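Does a Robot Really Learn?

People love to say that robots "learn by themselves." Be careful with that one. At Laro, a robot needs a big pile of examples before it can try a job like tidying fake leaves. Each example is a recording of an arm at work, saved with what its cameras saw.
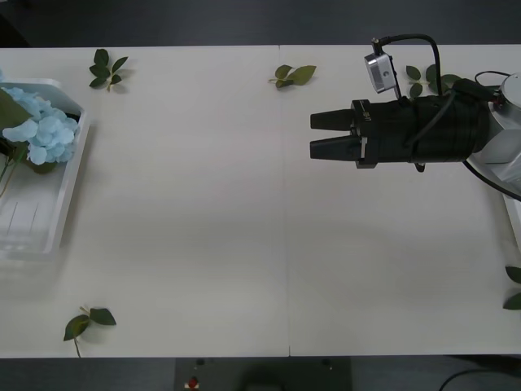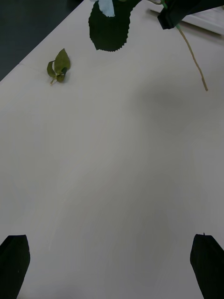 Océane Wong wrote to us to disagree. Kids need examples too, she says, and we still call that learning. Fair enough. But you might need 2 tries to get the idea. A robot may get 50 and still be stumped when a leaf is turned around.

So when an ad says a robot "knows" plants, ask some questions. How many examples did it get? Were they all on the same table? Did anyone test it with a leaf it had never met?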